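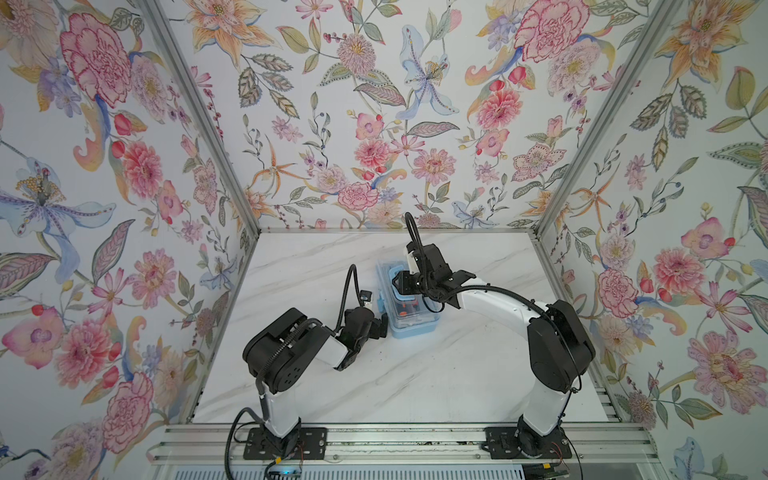
Wallpaper with big flowers on three sides of a work table, pattern won't line up at the corners

Category: Walls and Wallpaper
Posted Sun 22 September by Irkano

I have a work table with a white marble-pattern top and walls on three sides of it, left, back and right. All three are papered in the same botanical print. It has a pale bluish-white background with carnations, peonies, lilies and chrysanthemums in pinks, oranges and lavender. There are aluminum posts in the two back corners and a thin aluminum strip where the back wall meets the table.

The panels come off for the winter and the paper is getting tired, so I want to redo all three in February with the same print. Last time I started at the front edge of the left panel and worked my way to the right. I used a ready-mixed paste and had a lot of trouble at the back corners. The flowers did not meet up from one panel to the next, and I wasted most of a roll trying to fix it.

What I want to know:

Where should I start so the pattern looks right from the front?
Do I need to match the flowers across a corner that has a post in it?
How do I finish the bottom edge against the strip? Last time I cut it short in one place and had to patch.
Is it worth sealing the paper? Things get wiped down on that table and the bottom few inches of the wall get splashed.

The panels are painted plywood. The repeat printed on the roll label is 18 inches. I have a seam roller, a snap-off knife and a plastic smoother. I would like to avoid buying a lot of tools for three small panels.

Grilurthorpe
Reply marked as helpful by the poster

Start with the back panel. It is the one you look at straight on, so decide which flower you want to see most and place that first. Hold the dry paper up against the panel and slide it around until you like it. With a print that size, a bloom sliced in half along the top edge is more noticeable than a bad match in the corner. Mark the top edge lightly in pencil on the back of the paper before you take it down.

Then do the two sides, each starting from its back corner and working toward the front. Any leftover narrow strip ends up at the front edge of the side panel. You look past that edge most of the time.

On matching across the corner: with a post in it, I would match the height and leave it at that. Line up the repeat so that the same flower would sit at the same level on both panels, and let the post hide the join. You lose the width of the post from the pattern anyway. Trying to carry one petal across it is what used up your roll.

For the order of work I would do this:

Take the panels down and lay them flat if the posts allow it. Small panels are much easier to paper on a bench.
Strip the old paper. Score it, wet it with warm water, wait, and scrape with a wide plastic blade so you don't gouge the plywood.
Let the wood dry overnight. Sand any raised grain and wipe off the dust.
Prime with an acrylic wallpaper primer. Bare patches in the old paint will pull the water out of the paste and your edges will lift.
Cut each length 4 inches longer than the panel, so you have 2 at the top and 2 at the bottom.
Hang it, smooth from the middle outward, and go over any seams lightly with the roller. Pressing hard squeezes the paste out and leaves a shiny line.
Trim when the paper has had a few minutes to settle. Snap off a new blade section for every long cut.

For the bottom edge, see if your strip unscrews. If it does, take it off, run the paper down behind where it goes, trim, and put it back over the cut. If it is glued on, crease the paper into the angle with the smoother, pull it back slightly, and cut on the crease with a straightedge. Cut a little long the first time. You can always take off another sliver.

One more thing about buying paper. Check that the batch number is the same on all the rolls. The pale background is where a difference between batches shows, more than in the flowers.

Rätsep

I would just use peel and stick. I did the back of a bookcase in one afternoon with no paste at all. It stretches a bit if you pull on it so the pattern can drift, but with flowers it is hard to tell. Don't know how it does with splashes.

Wetik

Agree with starting on the back wall. I can add something on sealing.

A clear matte acrylic varnish made for decoupage works over most printed paper, but test it on an offcut first and leave the test piece for a full day. Some inks run. Reds and oranges were the ones that ran for me. Two thin coats are better than one heavy one, and the paste has to be completely dry underneath, so wait several days before you start.

If the test piece smears, skip the varnish and put clear acrylic sheet along the bottom 9 inches of each wall. A plastics shop will cut strips to size. Hold them with a few small screws and washers so they can come off for cleaning. You can see the top edge of the sheet from the side but it doesn't bother me on mine.

Also check whether the paper is sold as washable or only spongeable. It is on the label, usually as little wave symbols. With one wave you can dab fresh paste off it and that's all, so scrubbing is out.

I would stay away from peel and stick on painted plywood unless the paint is smooth and in good shape. Mine held on the flat areas and let go at the edges the first winter.

Irkano

Thanks. The strip is held with screws, so I will take it off and paper behind it. I'll do the back panel first and test the varnish on a scrap with one of the orange lilies on it.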